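Support > Closed tickets > Kitchen Task Kit > Dial and knob handling

Kitchen Task Kit: arm stops short when turning cooker dial

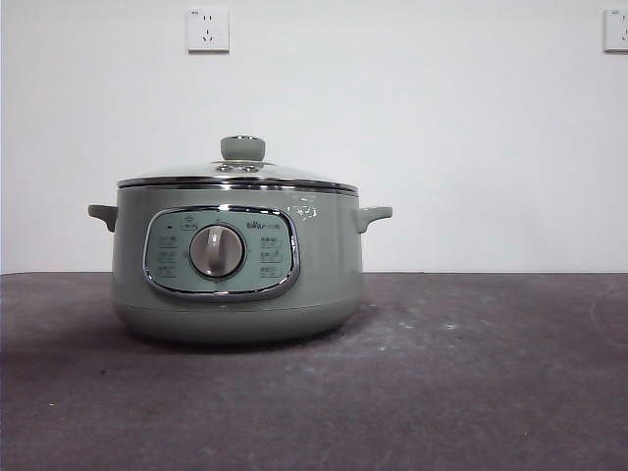 Imeo Customer Support, Manipulation Products Team

Status: Closed
Opened: 09/01/2025
Product: Imeo Kitchen Task Kit, single arm
Site: Sorkport test kitchen
Priority: Normal

Problem as reported

The customer runs the "turn dial" skill on a Bear multi-cooker with a round dial on the front panel. The arm finds the dial, closes on the grip bar and starts to turn. It then stops before the requested setting and returns error 16, "rotation target not reached." The lid skills work on the same cooker. The customer asked whether the kit supports this type of dial or whether a different fingertip set has to be ordered.

Setup

Sage-green cooker with a glass lid and a mushroom-shaped knob on top. Dark gray tabletop, white wall behind. The control panel is on the front, with the function labels in two columns, one on each side of the dial. Fingertips are the standard rubber set. Wrist force limit is at the factory value. The customer had not changed anything in the skill file except the object name.

Entry 1, support

Asked for the skill log and the object profile. The profile was copied from our sample rice cooker, which has a flat knob with no raised bar. The sample profile takes the starting angle of the knob as zero. On the customer's cooker the grip bar sits at a slight angle, so the fingers close on it a little off line. This can use up some of the wrist travel before the turn begins.

Sent instructions for making a new profile:

1. Set the dial to its starting position by hand.
2. Open Object Setup and choose "dial with bar."
3. Capture the panel from straight ahead.
4. Mark both ends of the bar.
5. Save under a new name. Do not overwrite the sample.

Entry 2, customer

New profile made. Fingers now line up with the bar. Error 16 still comes up, but later in the turn. The cooker also shifts on the table during some attempts. Customer asked if the force limit should be raised.

Entry 3, support

Advised against raising the limit. If the cooker body turns along with the dial, the skill reads less rotation than it commanded and reports the same error. Asked the customer to wipe down the tabletop and the base of the cooker, put the non-slip mat from the kit under it, and lower the turn speed to 40 percent. Also asked for "regrasp" to be switched on. It is off by default in the single arm version. With regrasp on, the arm lets go partway, rotates the wrist back and takes hold of the bar again.

Entry 4, customer

Mat in place, speed at 40 percent, regrasp on. Dial reaches the requested setting. One run failed with error 2, "object not found." The customer had moved the cooker to the left between runs and had not rescanned. After a rescan the skill ran normally.

Entry 5, support

Error 2 is expected when the object has been moved. Confirmed to the customer that the standard fingertips are fine for this dial and no order is needed. The Lirkico narrow fingertips listed in the parts catalog are meant for small push buttons and will not help here.

Customer also asked if the arm can choose a cooking mode by reading the printed label. It cannot in the current release. Settings have to be entered as angles in the object profile, one for each mode. Label reading is planned for the November release and will be offered first on the McIntyre controller.

Resolution

Wrong object profile, regrasp off, cooker sliding on the table. No hardware fault. No parts shipped.

Follow-up

Documentation request filed to add a "dial with bar" sample profile to the kit. Internal reference 1993.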